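I moved to Berdale in the spring for a job that was supposed to last 6 months, and I've now been learning to bake rye bread for longer than I expected to live here. A few people have asked how it's going, so this is a long post on rye, with the recipe at the end.

I grew up on supermarket sandwich bread and didn't care much what it was made of. Then the bakery on Fenska Street closed for the summer, and the only rye I could find was sliced, sealed, and a little sweet. I bought it twice. After the second loaf I ordered a bag of whole rye flour and asked Omid Babaei, who I used to share an apartment with, for some of his starter. He mailed it dried, as flakes in an envelope, with a note that said "feed it, then leave it alone."

## The starter

I didn't leave it alone. For the first week I opened the jar every time I walked past the kitchen counter. I stirred it, smelled it, and added flour when it looked thin and water when it looked thick. It bubbled a little on the third day and then went flat.

When I finally wrote to Omid he asked what I was feeding it, and how much, and at what time. I had no idea. So I started over with the second half of the flakes and wrote everything down on the back of an electric bill: 50 grams of rye flour, 50 grams of water, once in the morning before work. The water was from the tap, lukewarm. By the end of that week the jar was rising to the lid by early afternoon and smelled like sour apples.

I keep it in the fridge now and take it out the night before I bake. It has missed feedings while I was traveling and come back after a day on the counter. Rye starter seems to be tougher than the wheat kind, at least compared with the one I killed in college.

## The first loaves

My first loaf was a brick. I had kneaded it the way you would knead a wheat dough, for a good fifteen minutes, and it stuck to my hands, the counter, the faucet, and a dish towel I later threw out. Rye doesn't build the stretchy structure wheat does, so the kneading did nothing for it. You mix it with a spoon until there's no dry flour left, and it should look like wet cement.

The second loaf rose well and then caved in along the top. I had let it go too long in the pan. With wheat I used to wait for it to double, and with rye that's too far. What I look for now is a few small holes opening on the surface, like pinpricks. Once I see those, the oven goes on.

The third loaf was edible. I cut it while it was still warm and the knife came out gummy, which I took to mean it was underbaked. It wasn't. It needed to sit. A friend from Vokutcombe, where everybody's grandmother seems to have made this stuff, told me to wrap it in a towel and not touch it until the next day. I thought that was superstition, but the next loaf I left overnight sliced cleanly all the way through.

I've made one loaf a week since July. They aren't all good. One had a raw stripe along the bottom, and one I forgot to salt, and that one went to toast and then to crumbs. But most weeks I get something I'm glad to eat for breakfast, and I've stopped buying bread.

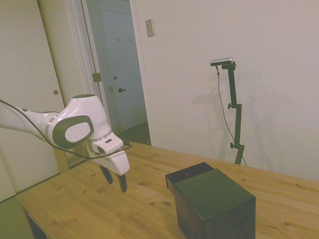
## Flour and pans

The flour matters more than I thought it would. I started with whatever the grocery store had, which was a medium rye, and it made a paler, milder loaf. The Witkowska stall at the farmers' market sells a coarse whole rye in paper bags with the top folded over and stapled. It drinks up more water and tastes a lot stronger. I like half of each. All coarse was too heavy for me, though Omid says that's the only way to do it and we've agreed to stop discussing it.

For the pan I use a plain metal loaf pan with a lot of butter. I tried baking paper, and it wrinkled and left creases down the sides of the loaf - not a real problem, but the creases were hard to slice around. I tried a glass dish too, and the bottom stayed soft. If your pan is old and scratched, butter it and then dust it with flour.

I don't own a proof box or a dough thermometer. In warm weather the dough sits on top of the fridge. When it's cold I put it in the oven with only the light on, and I leave a sticky note on the dial after the time I preheated it with the dough inside.

## The recipe

The night before, stir together:

- 50 grams of active starter
- 200 grams of rye flour
- 200 grams of lukewarm water

Cover it and leave it on the counter. In the morning it should be puffy and smell sharp.

Then add:

- 200 grams of coarse rye flour
- 200 grams of water, a little warmer than your hand
- 2 teaspoons of salt
- a spoonful of molasses, if you like it darker
- caraway seeds, as many as you want (I use a small handful)

Mix with a sturdy spoon. Scrape it into a buttered pan, wet your hand, and smooth the top. Leave it somewhere warm until the pinprick holes show up. Mine takes roughly two hours in summer and closer to three when the kitchen is cold.

Bake at 450 degrees for the first 30 minutes, then turn the oven down to 375 and give it another 30. Take it out of the pan. If the sides feel soft, put it back on the bare rack for a few minutes. Cool it completely, wrap it in a towel, and cut it the next day.

## What to eat it with

Butter and salt is the main one. I also like it with a hard cheese and mustard, or with cucumbers sliced very thin. It keeps for most of a week in a paper bag, and by day four it's better toasted. My toaster has to go around twice to get any color on it.

Next I want to try a version with soaked seeds - sunflower and flax, probably - and maybe swap some of the water for buttermilk. Omid's recipe for that one is a photo of a page with a coffee stain over the water amount, so I'm waiting for him to remember what it said.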